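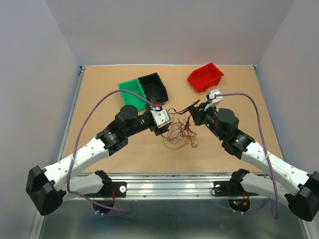 I've been selling small storage for years and I still get a kick out of the Vallum bin, which is the plain little plastic tub I keep telling everyone to buy first. It's for the stuff that never has a home: offcuts, spare leads, bits of hookup wire you swear you'll use someday. You know the kind of tangle I mean, all orange and brown and red and knotted up in the middle of the table, with a few dark strands wandering off on their own. A green bin, a black bin and a red one will sort that out in an evening (I give each color one job and stick to it, and more on that in a minute).

The Vallum is sold singly or as a set of three, one in each color. The set is the better deal if you're starting out, and you can always add singles later in whichever color you fill up fastest. In my shed it was black. I have no idea why I own so much black wire.

What I use them for

Green is for wire I can use tomorrow. Good length, ends not chewed up, not kinked. Black is for short pieces, the ones that are fine as jumpers or for tying something off. Red is for anything I need to look at again – frayed insulation, a mystery connector, leads I cut off something and never tested. I empty the red bin once a month or it turns into a second junk drawer.

Before you drop a bundle in, please take the five minutes to pull it apart! I lay the whole mess on the table, find one loose end, and work it back through instead of yanking. If you yank, the thin stuff snaps inside the jacket and you won't find out until you're halfway through a project. Once a strand is free I wind it around two fingers and give it a twist. That's it, no fancy ties needed.

The details

Material: molded plastic, same color all the way through
Opening: top, no lid included
Colors: red, green, black
Weight: 174 grams each, empty
Sold as: single or set of three
Carton for schools and workshops: 6 sets
Item number: 813

Cleaning is warm water and dish soap. Please don't use solvent on them, it takes the shine off and leaves a cloudy patch (ask me how I know). They come out of the box with a bit of a plastic smell that goes away in a day or two.

A couple of honest grumbles. There's no label slot, so I use masking tape on the front and a fat marker. And if you load one with nothing but heavy plugs at one end, it'll want to tip when you pick it up with one hand. For mixed wire I've never had a problem.

If you need something with a lid, look at the Jalali box instead. It costs more and I find it slower to work out of, but it's the one to get if your parts ride around in a van. For the bench I'd still take the open bin every time – I can see what's in it and I can get a whole hand in.

We've shipped more than 500 sets from the Jelavia store and I still pack a lot of them myself. The next batch of green singles is due in March. Red and black are on the shelf now.

Shares: 41

Related items
Jalali lidded parts box
Bedutness wire hanks, assorted colors
Vallum single bin, green
Masking tape, wide roll
Jelavia bench tray

Comments (4)

benchrat
Bought two sets for our repair table. We do colors by wire gauge and it works great. Wish they made a blue.

soldersmoke_ok
12/10/21
Do these nest when they're empty? Short on shelf space here.

Jelavia store
They do, loosely. I wouldn't stack more than a few or they get wobbly.

knotty_problem
Tried the two finger winding thing on a bag of old doorbell wire and got through the whole bag in one evening. My red bin is already full though, so I guess I'm ordering another one.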